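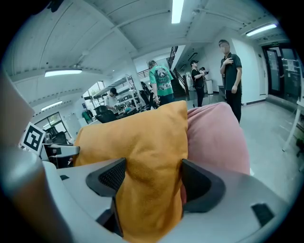 How often should the brake fluid in a light van be tested?
At every service, and again before winter if the van tows or carries heavy loads. Fluid takes in moisture with age, and the test takes a minute with a strip or a boiling-point tester.

LIGHT VAN INSPECTION CHECKLIST, WITH COMMENTS
Skirkon Fleet Servicing
Revised Feb 20, 2026
Checklist owner: Robel Kahsay, workshop lead

Scope. Panel vans and crew vans on the Rizvi and Zolham contracts. Tail-lift vehicles have a separate sheet for the lift, but sections 1 to 6 still apply. Mark each item P (pass), A (advisory) or F (fail). An F in sections 1, 2 or 3 takes the van off the road until signed back in.

Vehicle used for the comments below: fleet number 2648, Zolham contract, crew van.

1. Brakes

1.1 Front pad thickness, inner and outer – P
Minimum 3 mm for this fleet. Measure the inner pad with the wheel off. Looking through the spokes is not accepted.

1.2 Rear pads or shoes – P
Nearside slightly lower than offside. Within limits.

1.3 Discs: scoring, lipping, cracks – A
Light lip on both front discs. Recheck at next service.

1.4 Brake fluid level and condition – F
Level correct, moisture reading too high. Fluid changed and system bled, now P. The sticker under the bonnet had not been filled in at the last change, so its age could not be confirmed. Fill in the sticker.

1.5 Parking brake travel and hold – P
Tested on the yard ramp, facing up and facing down.

1.6 Hoses and rigid pipes – P
Surface rust on the rear pipe clips. Pipe itself sound. Clips cleaned and greased.

2. Tyres and wheels

2.1 Tread depth, three points across each tyre – P
Record all readings on the tyre card. A single figure per tyre will be sent back.

2.2 Sidewalls, both sides – A
Kerb damage to nearside front, cords not exposed. Driver told.

2.3 Pressures, cold – P
Set to the laden figure on the door pillar label. The rears on this van had been left at the unladen figure.

2.4 Wheel nut torque – P
Torque again after the first 50 miles if a wheel has been off. The Drilent wrench is the one to use. Return it to the case wound back to zero.

2.5 Spare, jack and wheel brace – A
Spare present and inflated. Wheel brace missing, replacement ordered.

3. Steering and suspension

3.1 Track rod ends and ball joints – P
3.2 Dampers, leaks and mountings – P
Misting on the offside rear damper. Misting alone is not a fail. Fluid running down the body is.

3.3 Springs, including the lowest coil – P
Turn the wheel to full lock and use a torch. Broken ends on this model sit inside the lower seat and are easily missed.

3.4 Power steering: noise, assistance, warning lamp – P

4. Engine bay and fluids

4.1 Engine oil level and leaks – P
Oil and filter changed at this visit. Level checked again after running.

4.2 Coolant level and strength – P
Do not mix coolant types. If the type in the van is unknown, drain and refill.

4.3 Auxiliary belt – A
Fine cracking across the ribs. Booked for the November service at the latest, sooner if it becomes noisy.

4.4 Battery terminals, clamp and load test – P
Clamp was loose. Tightened.

4.5 Air filter – P
Renewed. Part 3234 fits the earlier engine as well – check the seal is seated at the bulkhead end, where it tends to fold.

5. Lights, glass and wipers

5.1 All exterior lamps, including number plate – F
Offside number plate lamp out. Bulb renewed, now P.

5.2 Windscreen chips and cracks – P
5.3 Wiper blades and washer jets – P
Passenger jet was aimed at the roof. Reset with a pin.

5.4 Mirrors and mirror glass – P

6. Cab and load area

6.1 Seat belts: webbing, buckles, retraction – P
Pull each belt out in full. Centre rear belt slow to return, cleaned and now satisfactory.

6.2 Seats, runners and locks – P
6.3 Horn, heater and demister – P
6.4 Bulkhead and load lashing points – A
One lashing ring bent. Rated load for each ring is 500 kg. Tagged out of use until replaced.

6.5 Side and rear door locks and stays – P
6.6 Fire extinguisher and first aid kit, dates – P

General comments

Reset the service indicator only after section 4 has been signed. Two vans on the Rizvi contract came in with the indicator reset and the old oil filter still fitted.

Advisories are carried forward to the next sheet by the person opening the job. Copy the wording as written, with the section number.

Road test after any work in sections 1 to 3. Note the mileage before and after.

Result for 2648: returned to service with advisories 1.3, 2.2, 2.5, 4.3 and 6.4 open.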